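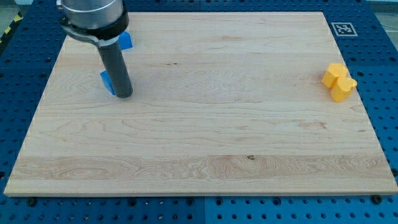
Automation at the Udmont works

By Gwawr Hopkin. Last updated in March

Automation at the Udmont works refers to the gradual introduction of robot arms into the sorting hall at Udmont, where small shaped parts are gathered by color and passed along to packing. The works belongs to Stasasia, and the arms are programmed with a software package called Idemix. It is a modest installation by the standards of the trade, but one that people in the town tend to know well, as a good many of them have had a parent or a cousin on the sorting benches at one time or another.

Background

Sorting at Udmont was done by hand for 23 years, on long benches that the older staff still call "the tables" with a good deal of affection. A practiced sorter could get through 3,000 parts in a shift, and the skill lay mostly in the fingertips — a quick sideways nudge that moved a part without tipping it over. When Toshio Hirano was asked to plan the first robot station, he spent many weeks sitting beside the sorters and learning that nudge himself (badly, by his own cheerful account) before he wrote any of the program.

Method

The Udmont arms push parts across a flat board with a plain rod, much as a person might slide a coin over a counter with one finger. Pushing suits parts of mixed shapes, although a wedge will often turn as it travels and may need a second touch to bring it back into line.

Effects on staff

The hall had 15 sorters before the change. Of these, 11 moved into setup and checking work after a training course led by Indira Thevar, and the others took posts in packing. Wakana Nagano, a former sorter who now looks after the evening stations, has spoken kindly of the rest it gave her wrists, and rather less kindly of the quiet, for the benches had always been a great place for talk. A shared morning tea break was later added to the schedule at her request, and it is still kept.

Pay for the setup posts was placed one grade above sorting, after a review by Nanami Wada.

We use cookies to remember your reading preferences. Accept | Manage settings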